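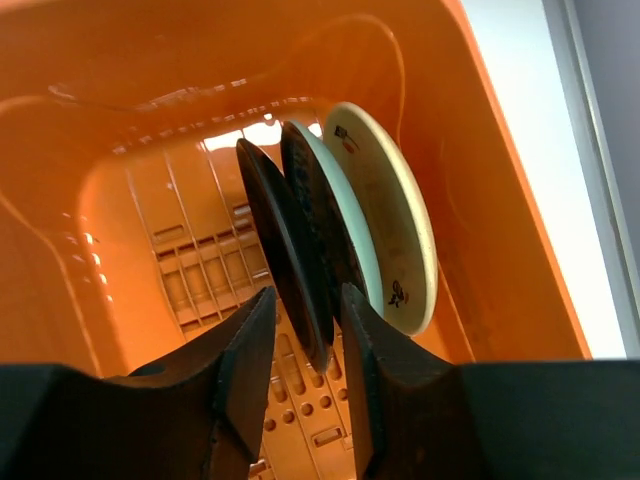 Pre-run inspection, plate pick cell, Flislow gripper against Orkby gripper. The checklist is completed once per gripper change and again after every 1,000 cycles. Comments are from the July comparison and apply to both grippers unless one is named. Plates standing on edge in the orange bin are the reference load, with the glossy black plate as the first pick and the two finger tips at its lower end as the approach check. The cream plate, close to the side wall, is left until last.

Section 1. Isolation and guarding

1.1 Arm in hold, air off, residual pressure released.
OK.

1.2 Emergency stop tested from pendant and from door post.
OK. Door post button is stiff. Replace before the next gripper change.

1.3 Speed limit set to trial value in the Lengyel controller.
Failed at first check. The controller restored its default when the Orkby tool file was loaded. Value re-entered and locked. Check this item after any tool file is loaded, including a reload of the same file.

Section 2. Gripper mounting

2.1 Flange bolts at marked torque, witness lines aligned.
OK on Flislow. One Orkby bolt had moved past its line. All 4 removed, cleaned and refitted.

2.2 Fingers parallel when closed without load.
OK.

2.3 Finger tips free of chips and burrs.
Flislow: slight rounding on one tip, within limit. Orkby: OK. Run a cloth over the inner faces as well as the tips — a burr that does not show will still catch the cloth.

2.4 Cable and air line clear through full wrist rotation.
Orkby air line touches the wrist cover at the end of travel. Clip moved back. Passed on second attempt.

Section 3. Wrist camera

3.1 Lens clean, bracket tight.
OK.

3.2 Calibration check against the target card.
OK on Flislow. Orkby needed a new calibration, as its fingers sit at a different depth in the view.

3.3 Exposure check on dark and pale plates.
Marginal. Glare from the bin floor can be taken for a plate rim. Fixed exposure gave steadier results than automatic. The setting is saved under the Lolville profile. Do not overwrite it.

Section 4. Bin and load

4.1 Bin seated against stops, no cracks in rim or floor.
OK.

4.2 Plates free of chips before loading.
One rejected and replaced.

4.3 Finger clearance to bin wall at last pick.
Flislow: OK. Orkby: light contact on 7 picks. Approach angle changed, repeat needed.

Section 5. Functional check

5.1 Grip force at low, middle and high setting.
Both within tolerance. Orkby is slower to reach the high setting.

5.2 Hold on loss of air.
Flislow holds. Orkby opens slowly. No lifting above bin height with Orkby until the check valve is fitted.

5.3 Cycle counter recorded.
Flislow 3,683 at close of inspection. Orkby counter reset with the new tool file, so the earlier reading is lost.

Result

Flislow: released for trial.
Orkby: released at reduced height only. Open items 4.3 and 5.2.
Cell: open item 1.2.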